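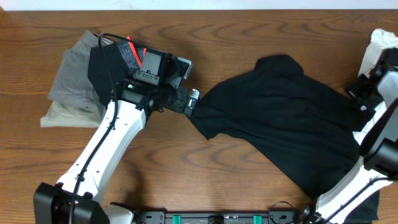 *Two arms, one table and a black polo shirt at the folding bench.*

**The bench rules are out, and they fit on one page**

Our shared rules for two-arm garment work are finished, and I'm thrilled with how short they came out! Jérémie Barbier took in comments from all 3 sites through the spring, and the June version replaces the old Baselix handbook, which had grown to 42 pages and was mostly being used to look up bolt sizes.

The biggest change is how we log an attempt. Until now a fold was a pass or a fail, and each site drew that line where it liked. Under the new rules every attempt gets a start pose, an end pose and one of four outcome words (done, partial, dropped, stopped). You write the word down before anyone touches the cloth.

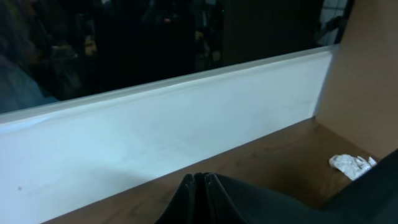

Clearances come next. Measure them with the gripper closed and again with it fully open, at the lowest height the program allows, and write both numbers on the bench card. Walls and upright panels count as obstacles even if the planned path stays well away from them. The Nalenel crew asked for that one, and I think it's the best line on the page.

Then there's grip force - a topic that got over 100 comments by itself. We settled on a starting value per fabric weight, with small steps up from there and a note each time you take one.
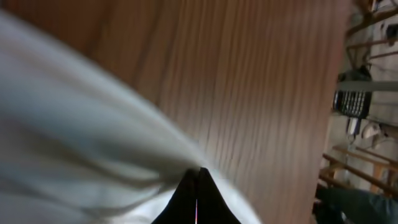
Wrist video is kept at full length, blurry stretches included. Please don't trim it! Suvarna went back through 2,642 saved attempts and found that trimmed clips were the hardest ones to score the same way twice.

The last section covers mixed piles. Dark items on dark items are allowed, and so are stacks, as long as the starting layout is recorded from the head view before the first move.
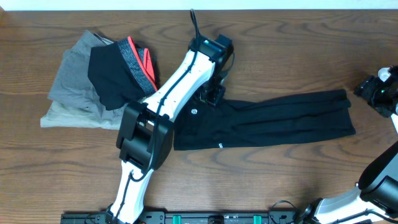 Stop checks stay with the person at the bench. Try the stop button for each arm separately, then both together, at the start of every shift and again after any change to the mounts or cables. Initial the card each time.

Kovar is collecting questions for the next revision, so send yours in with the rule number on top. The section on zippers is still wide open.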